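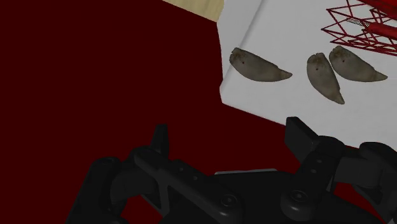

Workshop notes: the gripper arm

The arm project at the Mandthorpe shared workshop has been running since May, and most of the work this month has been in simulation. The real arm is still on the bench with its base off, waiting for a replacement bearing from Drellden.

We are using Dilitar for the simulated side. It runs well enough on the older desktop by the window, though loading a new set of objects takes 19 minutes and the machine is no use for anything else while it does so. Please check the sheet on the door before you restart it.

The task is a simple one: pick up an object, lift it clear and put it down somewhere else. Tapered shapes are giving the most trouble. If the fingers close too near the narrow end, the object slides out. Closing on the wide part works better, but the approach angle has to be right. In the last batch of 200 tries, 24 ended with a dropped object, and most of those were poor angles.

The next batch will use slower closing and a slightly higher start position. We also want to try different surface friction values, as the ones we have were guessed. Each batch can be up to 100 tries if you run it during an open session.

The wiring loom for the real arm is finished and labelled. The Chaiyaporn motor boards are in the blue drawer. Do not power them from the bench supply until the fuses are fitted.

Recent items
Bench drill back in use
Storage shelves: new labels
Soldering evening notes
Changes to the key list

Last updated: 11 October 2023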